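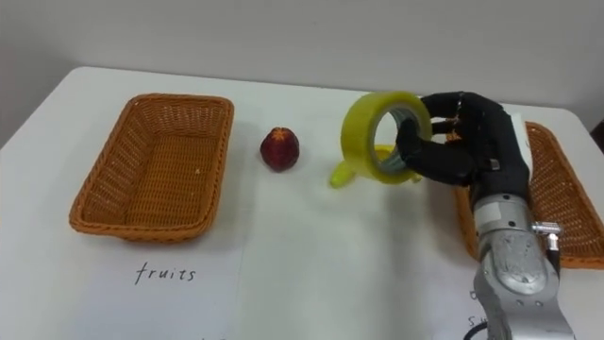

Are woven baskets sturdy enough to use for sorting things on a tabletop every day?
Sturdy enough for fruit, tape, keys and mail, as long as you buy one with a proper rim and don't ask it to carry bricks.

I bought 2 of the Fledik rectangular baskets back in October, mostly because I was tired of onions rolling into the bills, and I have grown fonder of them than a grown woman probably should. The weave is tight, the sides slope a little so your hand goes in easily, and the braided rim is the best part – it's smooth all the way around and has never snagged a sweater. My empty one weighs 257 grams on the kitchen scale and the other 232, so there is clearly a person's hand in the making somewhere!

My friend Gizella Kiss has the Kerekes version, which is stiffer and a shade darker, and she swears by it for bread. I tried hers for a week and found the corners scratchy (she says I fuss).

Labels made more difference than I expected. I write one plain word on a sheet of paper and lay it in front of the basket, and suddenly the whole family puts things back, even the tape.

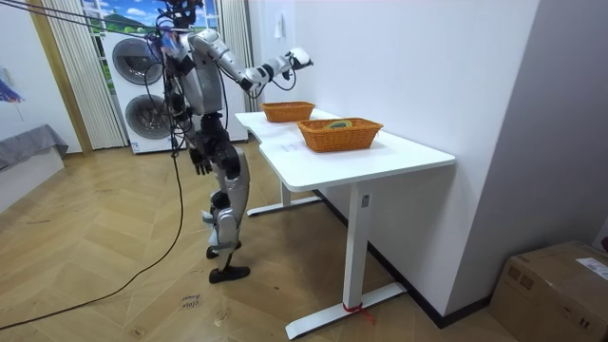
Where you keep the baskets matters as much as which ones you buy. I started with mine on a deep shelf and could never see what was in them, so I moved them to a table and have been happy ever since. A white desktop like this one is a lovely match, as the orange-brown wicker stands out and you can tell at a glance when a basket is empty. Mine do shed a few tiny bits of fiber, so wipe under them now and then – a damp cloth is plenty.

Would I buy them again? Oh, gladly, and I'm eyeing a third for the hallway.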